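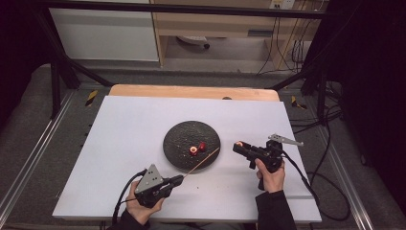 *Reading time: 5 minutes*

# Threading set working group: minutes

Mon 9 September, Prandley, ground floor meeting room

**Present:** chair, minute-taker, design, purchasing, packing, instructions
**Apologies:** stores

## 1. Minutes of the last meeting

Agreed as a correct record, with one change. Under "Plates", the word "slate" is to be replaced by "black speckled". The material has not been confirmed by the supplier and the minutes should not state one.

## 2. Matters arising

Purchasing has written to Astham again about the edge finish of the sticks. A reply was received but it dealt only with delivery. Action carried forward.

The spare white board has been found at Griston. It has a mark near one corner that does not come off with washing-up liquid. Design to decide whether it can be used for anything other than the packing bench.

## 3. Table layout

The group looked at the Biwott layout: white board on the light wood tabletop, round black plate in the middle of the board, red pieces on the plate, and the stick lying diagonally with one end at the plate.

Design said that the white board does most of the work in this layout. A light wood stick placed directly on a light wood tabletop is hard to pick out, and on white it is easier. Instructions asked whether the same result could be had with a paper mat. Design's view was that a mat would move when the plate was turned. No trial of this has been made and the point was left open.

There was a longer discussion of the plate. Points raised:

- The dark surface gives good contrast with the red pieces.
- The speckle is acceptable at normal viewing distance. Packing thought it could be mistaken for crumbs or dust on opening the box.
- A plain black plate would cost less – purchasing to confirm by how much.
- The round shape should be kept. The square sample was not liked at the last review and was not brought back.

**Agreed:** keep the round speckled plate for the first run. Review if packing receives complaints about marks.

## 4. Red pieces

The ring and the cylinder were considered together, being the two shapes that will go in every set.

The lighter yellowish-orange at the hole of the ring was approved. It shows where the stick is meant to go without the need for a printed arrow. Design proposed doing the same on the cylinder so that the two pieces match. Purchasing noted that this would be a second colour on a part that is at present quoted in one, and that the quotation would have to be reopened.

The question of rolling was raised again. A cylinder on a flat plate will roll if knocked. Options put forward were a small flat along one side, a raised rim on the plate, or leaving it alone. Instructions preferred to leave it alone and tell the user to stand the piece on its end. Design preferred the flat. The chair asked for samples of both before any further discussion.

**Agreed:** ring to go ahead unchanged. Cylinder held until samples have been seen.

## 5. Sticks

Nominal length is 177 mm. Packing reported that the stick fits the tray only on the diagonal and that the tray lid bows slightly when the stick is not pushed fully into the corner. Two remedies were discussed:

1. shorten the stick to suit the tray;
2. cut a notch in the inner wall of the tray.

Design was against shortening. With the plate in the middle of the board, the stick has to be long enough to be picked up by its outer end while the other end is at the plate. A short stick brings the hand over the pieces and hides them. Packing accepted this and will cost the notch.

Thickness to stay as it is. The stick should pass through the ring with slight play. Instructions reported that some of the sample sticks had a rough patch near the tip which caught on the hole. Sanding by hand is not practical for the full order. To be raised with Astham in the same letter as the edge finish.

Purchasing asked whether a pointed tip is needed at all, the holes being already formed. Design will supply drawings for a rounded tip.

## 6. Instruction sheet

The draft was read through. Changes agreed:

- "Skewer" and "stick" are both used. Use "stick" throughout.
- The starting layout is to be given first, before any step: board, plate, pieces, stick.
- Delete the sentence that tells the user to choose either hand. The sheet should say to steady the piece with one hand and bring the stick with the other.
- Remove the word "simply" wherever it occurs.
- The drawing of the plate has it too near the top of the board. Redraw in the middle.

Whether the pieces should be threaded in a fixed order was not settled. Packing argued for ring first, then cylinder, on the grounds that the ring is the easier piece to start with. Design would leave the order to the user. The draft will carry both versions and a decision will be made when it comes back.

Instructions asked for a note to be included on floor surface. On carpet a dropped piece does not travel far, whereas on a hard floor it may. It was felt that this did not belong on the sheet.

## 7. Order 2368

Purchasing confirmed that order 2368 covers plates and sticks only. Red pieces are to be ordered separately after item 4 is closed. Astham has asked for a single delivery address and it was agreed that this should be Griston, with onward carriage to Prandley arranged by stores.

There was some concern that plates would arrive well before the pieces and take up shelf space. Stores to advise.

## 8. Any other business

The group was reminded to put the plate back in the middle of the board after use, and to return the pieces to the tray. A ring was missing at the end of the last review and was later found in a coat pocket.

The board should be wiped with a damp cloth only.

## 9. Actions

| Action | Owner |
|---|---|
| Letter to Astham: edge finish, rough tips | Purchasing |
| Price difference, plain and speckled plate | Purchasing |
| Cylinder samples, with flat and without | Design |
| Drawing of rounded tip | Design |
| Cost of tray notch | Packing |
| Revised sheet, both threading orders | Instructions |
| Shelf space and carriage from Griston | Stores |

## 10. Next meeting

December, at Griston, date to be circulated. Cylinder samples to be on the table at the start.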